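Every few months someone tells me the robot butler is nearly ready. I have a sink with views on this. A short thread. 1/4
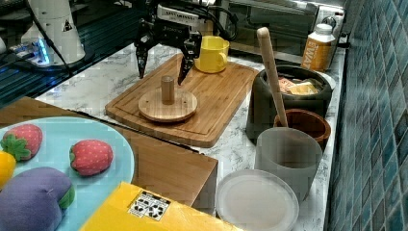

Wollerach, 13 November 2018

My test has never changed: could it put one thing down on a chopping board, in a kitchen with other stuff in it? A wooden disc with a peg in the middle is a fair start. It has a handle. My casserole lid should be so considerate.

12 replies 31 shares

2/4 Niall Shearer says a factory arm can do the same lift 300 times before lunch. Fine, but the factory doesn't move the toaster. Up close, a job like this is mostly a round brown blur and a lot of board.

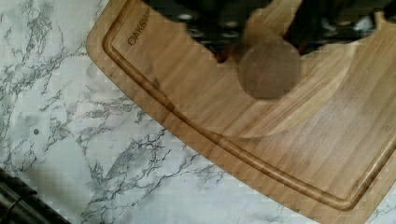 3/4 What I'd pay for

Catherine Farquharson reckons £400 for anything that clears a worktop. I'd go to 14 quid and a biscuit until it can manage a wet pan — and then we'll talk.

9 replies 14 shares
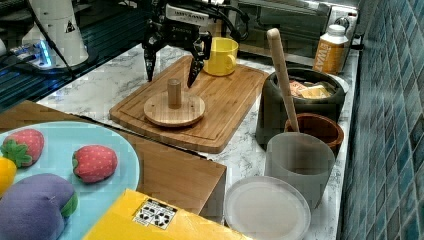

4/4 My own kitchen is still run by hand, badly. I can wipe round a kettle half asleep and couldn't tell you how. Give a machine that yellow mug, with the peg and the crock of packets to work round, and it has to decide everything I don't. So, chores: not yet. Ask me again in June, I'll be at the sink.

22 replies 40 shares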